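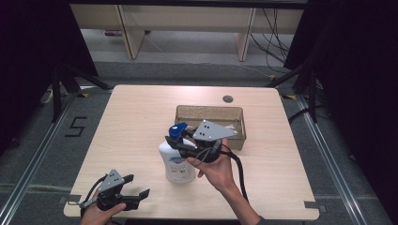 Violeta Aravena meint, eine Prüfliste für Handseife sei übertrieben, man sehe doch, ob noch was drin ist. Tja, das dachte ich auch, bis im September in drei Räumen gleichzeitig die Spender gestreikt haben! Seitdem gehe ich mit Liste herum, und weil immer wieder jemand wissen will, was ich da eigentlich anschaue, stehen meine Kommentare jetzt gleich mit dabei.

Checkliste Waschplatz und Tisch, Haus Skidalton

1. Flasche steht aufrecht und kippelt nicht
Erledigt. Ich tippe sie oben kurz an, das reicht. Eine volle Flasche mit 800 ml steht fast von allein, die leeren sind die Wackelkandidaten.

2. Etikett vorhanden
In Ordnung. Umgefüllt wird bei uns nur in Flaschen mit Etikett -- Seife in einer namenlosen Flasche kommt mir nicht mehr in den Raum.

3. Flasche hat ihren Platz in der Schale
Die durchsichtigen Schalen mit dem niedrigen Rand haben sich bewährt. Was danebentropft, bleibt drin, und zum Auswischen nehme ich das ganze Ding mit ans Becken.

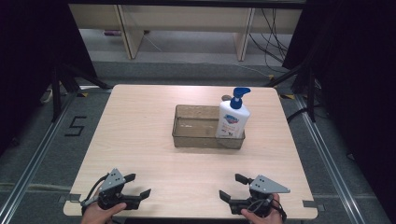

Zuletzt geändert: September, 16:44 Uhr

4. Schale ausgeräumt und ausgewischt
Teils, teils. Kleinkram sammelt sich dort schneller, als ich schauen kann (Büroklammern, Deckel, einmal ein Ohrring!). Bitte alles herausnehmen, bevor die Flasche zurückkommt. Kratzer im Boden der Schale sind kein Mangel, Risse schon.

5. Pumpkopf fest, Tülle frei
Den blauen Kopf anfassen und leicht drehen, der Kragen darunter darf nicht mitwandern. Eingetrocknete Seife an der Spitze mit warmem Wasser lösen, bitte nicht mit der Nadel! Ersatzköpfe liegen im Schrank, Fach 187, Lieferant ist Lamex.

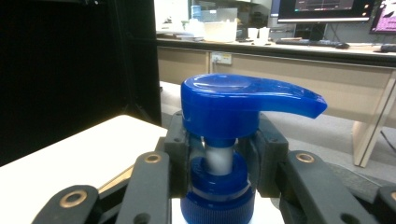 6. Tischplatte
Mit der flachen Hand einmal quer drüber, dann merkt man klebrige Stellen sofort. Für das helle Holz nehme ich nur ein feuchtes Tuch und wische in Richtung der Maserung. Violeta Lagos schwört auf Zukosden, und ich gebe zu, dass es gut riecht -- auf unserem Tisch möchte ich es trotzdem nicht haben.

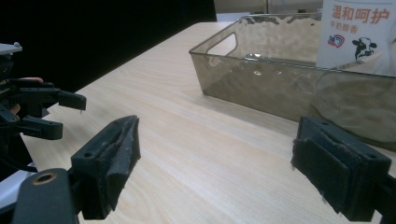
Und an die Kanten denken, die vergesse ich selbst jedes zweite Mal. Die runden Ecken sind zum Glück schnell gemacht. Findet ihr Macken oder Splitter, schreibt sie mit Raumnummer hinten in die Liste und schleift bitte nicht auf eigene Faust los.

7. Nachbestellung
Offen. Zwei Nachfüllbeutel sind noch da, ich bestelle diese Woche und trage die Menge dann hier ein.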